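Blog > Robotics club > Kitchen table project

We are into the second half of the summer session now and the club has settled on the kitchen table as its main project. Amerley Opoku picked it back in February, when most of us wanted to do something with wheels. I was one of the wheels people. I have come around.

The job sounds small. The arms have to handle ordinary kitchen things on a flat table, one at a time, and put them back down where the script says. My part is the cutting board. Owusu has the glasses, and Urness wrote the small program that keeps our saved positions in order. We call it Maroment for reasons that go back to a typo.

I spent most of the last two meetings on the board. You jog the arm over with the pendant, save a point, back off, and run it slow to see if it comes back to the same place. Then you change the height a little and do it over.
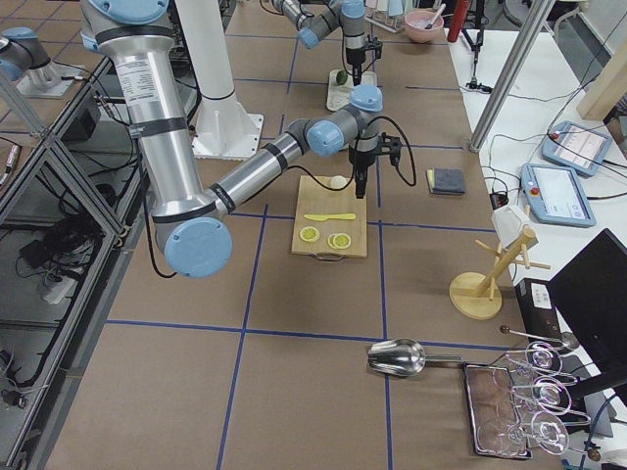
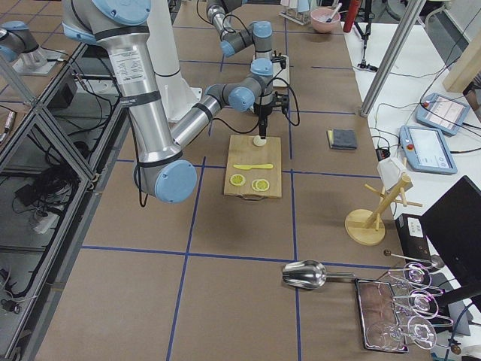 Small round things are harder than I expected. With a flat-sided block you can be off a bit and the fingers will square it up. A round one rolls away from whichever finger touches first. I got better results by closing in 2 stages, with a short pause between them, and by cutting the closing speed way down. My best run was 12 good picks before a miss, and the miss was my own fault for loading an old point file.

The blue tape is staying. Everyone now calls out positions by square, and it has ended the arguments over where "the middle" is. The brown paper wears out faster than the tape does, so we will need another roll before August.

Next time Owusu wants to start on the glasses with the speed limit set very low. I still have to write up my notes and clean out the point file, which has roughly 300 entries in it and maybe a third of them are any use. If you are in the club and one of those is yours, put your initials on it before I start deleting.

Contact | Copyright Meketti Robotics Club | Back to top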